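October
By Reinhold Böttcher

Why Some Fruit Has a Stone Inside

A fruit is the part of a plant that holds the seeds. It grows from a flower. When the flower has been pollinated, its petals drop off and a small part at its base, called the ovary, begins to swell. The ovary becomes the fruit.

Plants make fruit in many forms. A tomato has lots of small seeds in wet pulp. An apple has a thin core with a few brown seeds. A plum has one large, hard object in the middle, and that object is the subject of this page.

The hard object is called a stone or a pit. Fruits that have one are known as stone fruits. Plums, peaches, cherries and apricots are all stone fruits. So are olives and mangoes, although they belong to different plant families. Scientists use the word drupe for a fruit of this kind.

The layers

The wall of a drupe has 3 layers. They all grow from the wall of the ovary, but they turn out very different.

The outer layer is the skin. It is thin and slightly waxy. The wax slows down the loss of water, so the fruit does not shrivel on the branch. It also makes rain run off. On many plums the wax forms a pale, dusty coat called bloom. Bloom rubs off when a plum is handled, and the skin under it is shiny.

The middle layer is the flesh. It is made of large cells filled with water, sugar and acid. While the fruit is unripe there is a lot of acid and little sugar, and the cells are held tightly together by a material called pectin. As the fruit ripens, sugar builds up and the pectin breaks down. The cells slide apart more easily and the flesh feels soft.

The inner layer is the stone. Early in summer it is pale and soft enough to cut with a table knife. Later its cells fill with lignin, the same substance that makes wood stiff. This is called pit hardening. During pit hardening the fruit grows very slowly, and a grower may think that something is wrong with the tree. Growth speeds up again when the stone is finished.

The real seed is inside the stone. It is flat, pointed at one end and covered by a thin brown coat. People sometimes say they have planted a plum seed when they have planted the whole stone with the seed still in it.

What the stone is for

A seed contains a tiny plant and a store of food. It would be easy for an animal to chew. The stone protects it. A fox or a bear can swallow a small plum whole, digest the flesh, and drop the stone far from the tree. The young plant then has its own light and soil, away from the shade of its parent.

Do not crack stones open to eat the seeds. The seeds of plums, peaches and cherries contain a substance that can release cyanide, a poison. The flesh is safe.

Clingstone and freestone

In some plums the flesh is joined to the stone by many small fibers. These are called clingstone. In others the flesh comes away cleanly and the stone falls out when the fruit is halved. These are freestone. Freestone plums are easier to dry and bake. The orchards at Esham grow both, in separate rows, and the pickers keep the boxes apart all the way to the packing shed.

Why plums are purple

The dark color of a plum comes from pigments called anthocyanins. They are found mostly in the skin. If you peel a dark plum you will often find yellow or green flesh under the skin. The same pigments color blueberries, red cabbage and some autumn leaves.

An unripe plum is green because its skin is full of chlorophyll. As the fruit ripens, the chlorophyll breaks down and the anthocyanins increase. Sunlight helps. A plum that hangs behind a leaf can be paler on the covered side.

Color is a poor test of ripeness, however. Some kinds turn dark weeks before they are ready to eat. A better test is to press very gently near the stem. Ripe flesh gives a little – unripe flesh does not.

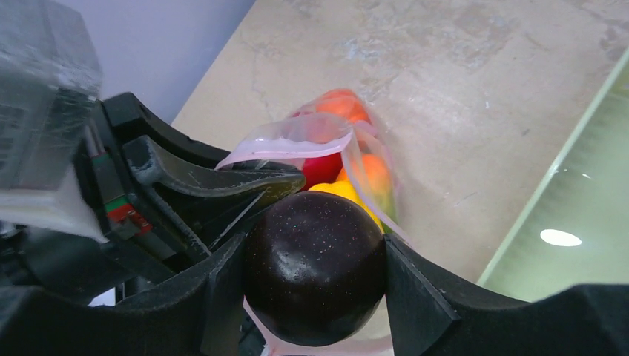 Navarro disagreed with the pressing test and wrote in to say that a thumb leaves a bruise, that the bruise goes brown by the next day, and that smelling the stem end works just as well. The point about bruises is correct. Pressing breaks some of the cells, their contents mix with air, and the flesh turns brown. Smell is a good guide if the fruit is at room temperature. Cold fruit gives off very little scent.

Growing a plum from a stone

Eat a ripe plum and wash the stone. Wrap it in a damp paper towel, put it in a container with a lid, and keep it in the refrigerator through the winter. Label it so that it is not thrown away. The seed needs a long cold period before it will grow. In nature it would get this in the ground.

Check the towel every 2 weeks and wet it again if it is dry. If a white root appears, plant the stone in a pot of soil, root down, and put the pot in a bright place. Some stones never sprout. Start with several.

The tree will take years to bear fruit, and its plums may differ from the one you ate. Growers who want the same plum every time cut a twig from the old tree and join it to the roots of another. That method is called grafting.

Words used on this page

Anthocyanin – a red, blue or purple plant pigment.
Bloom – the pale wax on the skin of a fruit.
Drupe – a fruit with a single stone.
Lignin – the stiff material in wood.
Pectin – the material that holds plant cells together.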